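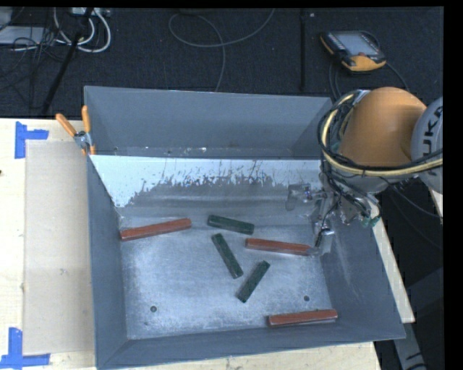 Llevamos años publicando tasas de éxito en el vaciado de cajas y seguimos sin ponernos de acuerdo en qué es un éxito. El método que Zyanya Arriaga presentó en enero, Druvar, tiene al menos la virtud de contar los intentos y no solo las piezas.

La idea es sencilla. El sistema propone 4 agarres por pieza, descarta los que chocan con las paredes y aprende de los fallos. Con 200 intentos de entrenamiento ya supera a la versión programada a mano. Con más de 500 apenas mejora, y ese dato me parece el más útil del trabajo, aunque ocupe una sola línea.

El problema está en los bordes. Una barra en el centro de la caja la coge casi cualquier método. Una barra pegada a la pared obliga a inclinar la pinza, y ahí es donde Druvar pierde casi toda su ventaja – algo que la media global esconde. En Closteck repitieron la prueba con la caja de siempre y llegaron a lo mismo.

Tusell y Gallegos sostienen que basta con más datos. No lo creo. Otros 200 intentos repartidos al azar vuelven a caer sobre todo en el centro. Habría que colocar las piezas difíciles a propósito y publicar esa cifra aparte, aunque sea mala.

Mientras tanto, yo no compraría una célula por su tasa media. Pediría la de las esquinas.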